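16 May 2018

Arrived at the Motent laboratory at eight. Ms. Khan had the log open and confirmed that 201 demonstrations are now accepted for the shelf task. The total recorded stands at 223, and the remainder will be held back until the labels are checked.

The morning was given to remote control. Mr. Munasinghe operated the arm from the desk with the hand controllers and I kept the notes. He is patient with it, but the delay between his wrist and the gripper remains a difficulty when bottles stand close together. On two attempts the neighboring bottle went over before he could correct. I have asked that such attempts be kept and marked, as the model will need to learn what to do with a bottle that is lying down.

Dr. Patwary called before lunch regarding the July review. He wishes to see the remote sessions and the hand demonstrations reported separately. I agreed, although it will mean dividing the Drendby folder again. Ms. Simiyu will do this on Friday.

In the afternoon we turned to the demonstrations performed by hand, recorded from head height. The written instruction for the task is short: take hold of one bottle, set it upright in its place, and turn the label to the front. It does not say where the free hand should go. Ms. Ekanayake raised this point, and I believe she is right to do so. People steady themselves on the shelf edge without thinking of it.

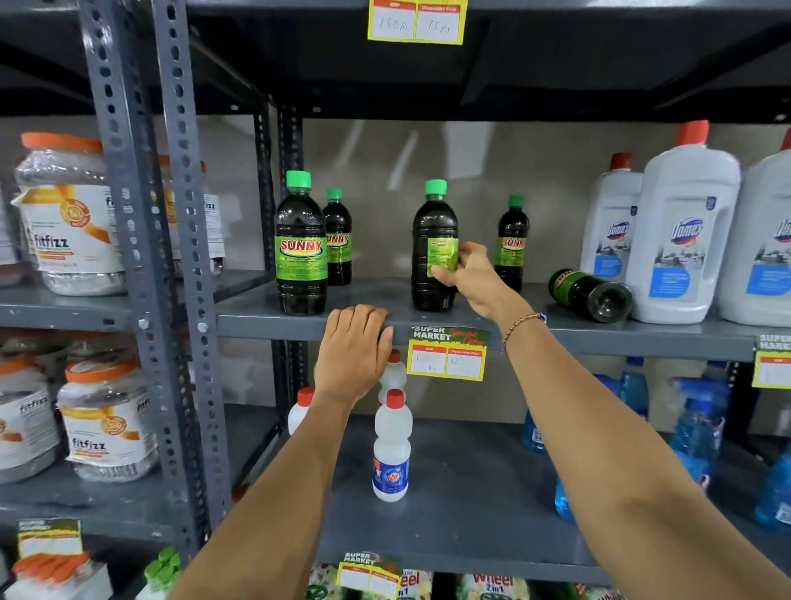
We discussed whether the resting hand should be treated as part of the demonstration. The Saha arm is a single arm and has nothing to rest. Ms. Ekanayake would keep both hands in the labels and let the training stage ignore one of them. Mr. Munasinghe would prefer a stricter instruction – one hand only, the other at the side. No decision was taken, and I will put both views to Dr. Patwary in writing.

A further matter is the thumb. Where it lies across the label, the tracking software loses the print it uses to judge how far the bottle has turned. Ms. Khan is to try following the cap and the outline of the bottle instead.

Left at six. The controllers are charging in room 3.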